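Last updated 27 July 2019

I'm a terror for half-finished bottles! Squash, vinegar, the dregs of something fizzy... they all end up out on the side, and before I know it there's no room to butter a slice of toast. So now I give myself 20 minutes every week (kettle on, radio on) and go through the lot. 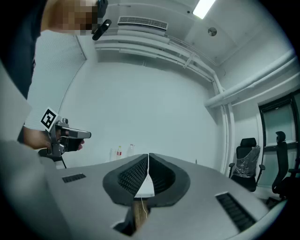

How do you get the smell out of an old plastic bottle?
Put in a spoonful of bicarbonate of soda, fill it up with warm water and leave it overnight with the lid off, then rinse it well.

My friend Birdie Van Dusen swears by a handful of dry rice and a drop of washing-up liquid for the gunk at the bottom. Give it a really good shake, and do the lid separately – the screw threads get filthy!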